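4.2 Bags as short-term storage

Of the 1265 entries in the household diaries, a large share concern objects that had no fixed place in the home. Participants in the Betstead sample recorded these as "out", "in a bag" or "put away", following the scheme set out by Urbonaitė and adapted for the Esari project. The middle category proved the hardest to code. A bag left by a door may be packed for a trip, waiting to be emptied, or in regular use as a cupboard, and the diary entry seldom says which.

Fabric tote bags appear in the entries for 21 of the 26 households. They were kept on floors, chairs and door handles, and most households used more than one. Unlike a drawer or a shelf, the tote bag has no inner divisions. Flat items tend to be pushed against the side, where they stay upright, while smaller and heavier items settle below them. Participants often described the contents by the last thing they had put in, and were less sure of what lay further down.

The area beside the bag also requires attention. Small personal items such as watch straps, hair ties and keys were often recorded on the floor next to a bag, and coders at first disagreed on how to treat them. Figure 3 shows a pink watch strap on a gray floor beside an open tote bag, with one end under the bag's handle. Under the coding rules, an item in this position is entered as "out", even where it touches the bag.

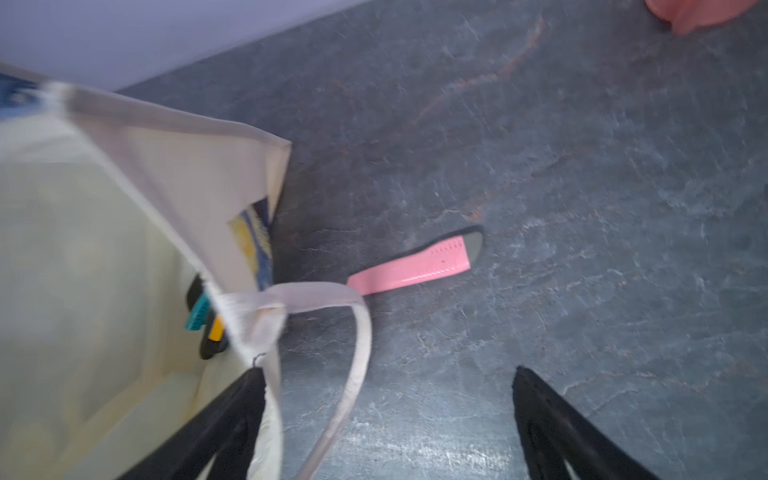

Should an item lying beside a bag be counted as part of its contents?
The item is counted as part of the contents only when it is inside the opening or fastened to the bag.

Figure 3. Open tote bag with items inside and a watch strap on the floor.

This rule was adopted in April, after a trial coding of nine households. The earlier rule had allowed coders to judge whether an item was "meant for" the bag, and agreement between coders was poor. The present rule is stricter and loses some information - a strap set down for packing is treated the same way as one that has been dropped - but it can be applied without guessing at the habits of the household.

A second difficulty concerns mixed contents. The Trerkine checklist sorts household goods by room of use, and assumes that a container will hold goods from one room or, at most, two. Tote bags rarely met this assumption. Printed matter, grooming items, toys and chargers were listed together in the same bag, and several participants noted that they would not have stored the same objects side by side in a drawer. For this reason, the tables in Section 5 report tote bags apart from boxes and baskets.

Entries for bags that remained in one place for the whole diary period were kept in the analysis. Participants were divided on whether such bags were untidy. Some listed them among the tasks still to be done, while others left them off the task list and described them as the usual place for the things they held.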